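Skondo Adds Hydrangea and Rose Stems to Zulix Artificial Flower Line
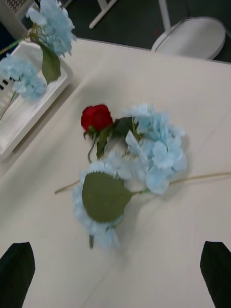

MERERTON, June – Skondo, a supplier of artificial flowers to florists and event decorators, has added pale blue hydrangea heads and a red rose bud to its Zulix line. The new items ship to trade customers this month.

Hydrangea petals are cut from fabric and ruffled. Heads and leaves are sold separately – a change from earlier Zulix sets, which came fully assembled. Each trade carton contains 168 pieces in four inner packs. A smaller carton of 108 pieces is available for studios with limited storage.

"Customers were pulling finished stems apart to get the lengths they needed," said Marlies Ammann, product manager at Skondo. "Loose components cut that step out. A table arrangement takes roughly half the bench time."

Imhof, the distributor for the region, will stock the line at its Mererton warehouse. Orders received by 3 p.m. leave the same day. Delali Ofori, who manages trade accounts at Imhof, said sample packs can be requested before a first order is placed.

The flowers are intended for indoor use. Petals may be dusted with a soft dry brush and should be kept out of direct sunlight.

Trade price lists are available from Imhof on request.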